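Skidolden 石材台面养护剂 500 ml

产品编号 17 系列
适用对象:大理石、石灰石、洞石、水磨石等含碳酸钙的室内台面
不适用对象:石英石、岩板、未封闭的砂岩、上蜡木材

产品概述

Skidolden 为水性渗透型养护剂,用于抛光或哑光石材台面的日常防护。有效成分渗入石材表层孔隙后固化,降低吸水率,延缓油、咖啡、红酒等液体的渗入。产品不成膜,不改变石材原有光泽,施工后颜色可能略有加深,浅色石材一般不明显,深色石材请先在隐蔽处试涂。

本品不是抛光剂,不能修复酸蚀痕、划痕或缺角。柠檬汁、醋及酸性除垢剂会与碳酸钙反应,在抛光面上留下发乌的斑点,任何渗透型产品都无法阻止这一反应。已出现酸蚀的台面应先用 Emirow 抛光粉处理,再涂布本品。

技术参数

外观:乳白色液体
气味:轻微
净含量:500 ml
稀释:原液使用,不得兑水
施工温度:10 至 30 ℃
表干时间:58 分钟(20 ℃,通风条件)
完全固化:24 小时
涂布面积:每瓶最多 17 平方米,视石材孔隙而定
储存:原包装密封,5 至 35 ℃,避免冻结
保质期:未开封 24 个月

渗透深度与石材种类有关。致密的抛光大理石吸收量小,一遍即可;洞石和哑光石灰石孔隙较大,通常需要两遍,第二遍在第一遍表干后进行。

施工前准备

台面须洁净、干燥。先用 Fakir 中性清洁剂擦洗,清水过两遍,静置至少 12 小时。水槽周边和接缝处含水较多,静置时间应延长至 24 小时。旧蜡层和硅油残留会阻碍渗透,须用除蜡剂去除。

吸水测试:在台面上滴数滴清水,静置 10 分钟后擦去。水滴处颜色变深,说明石材仍在吸水,可以涂布;颜色无变化,说明原有防护仍然有效,或表面留有蜡层,暂不施工。测试应在操作区、水槽边和靠墙处分别进行,各处结果可能不同。

涂布方法

1. 摇匀产品,倒少量于无绒布上,不要直接倒在台面。
2. 按同一方向均匀涂布,每次处理不超过 1 平方米。
3. 停留 5 至 8 分钟,期间保持表面湿润。
4. 用干净的干布将余液全部擦净。余液干在表面会形成白雾状残留。
5. 需要第二遍时,表干后重复上述步骤。
6. 固化期间不要沾水,不要放置锅具和餐具。

若已形成白雾状残留,用布蘸少量原液擦拭该处,待残留软化后立即擦干。不要使用百洁布或钢丝球。

日常维护与复涂

日常清洁使用中性清洁剂和软布。含氯漂白剂、氨水、浴室除垢剂会缩短防护期。液体洒落后应及时吸干,不要来回擦拭,以免扩大沾污范围。

家用厨房台面建议每 12 个月复涂一次,浴室洗手台每 18 个月一次,商用吧台每 6 个月一次。复涂前重新做吸水测试,仍有防护的区域可以跳过。

关于纹理与裂隙

天然石材常带有灰色细脉。矿物脉与石材结合紧密,指甲划过无明显落差,可按正常表面涂布。裂隙则有可触及的缝口,脏污容易在缝内积存。仅凭肉眼往往难以区分二者,应以触摸和吸水测试的结果为准:滴水后沿线条迅速变深的,多为开口裂隙。

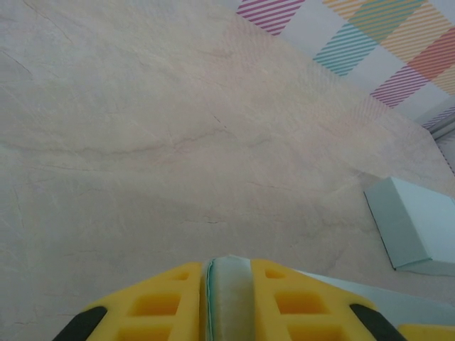
开口裂隙应先以石材专用树脂填补,固化并打磨平整后再涂布。本品黏度低,不具备填缝能力。裂隙贯穿台面厚度或有扩展迹象时,应停止施工,由石材安装方检查支撑结构。

仿大理石纹的层压板、贴膜和人造板材不吸收本品,涂布后只会留下油腻感。材质不明时,以台面的安装资料为准,也可查看切口或背面:印刷纹理只存在于表层。

安全说明

施工时戴丁腈手套,保持通风。接触眼睛后立即用清水冲洗并就医。远离儿童存放。完全固化后的台面可用于一般厨房操作,首次使用前用清水擦洗一遍。剩余产品不得倒入下水道。

包装与订购

单瓶:500 ml,附无绒布一块
工程装:5 升桶,不附布
小样:100 ml,供试涂使用,每单限一瓶

配套产品:Fakir 中性清洁剂、Emirow 抛光粉、Plukstead 除蜡剂

技术咨询:Morena Bassi(家用)、Delali Ackah(工程)。来信请注明石材名称、表面处理方式和上一次防护的大致时间。

资料更新:1/5/21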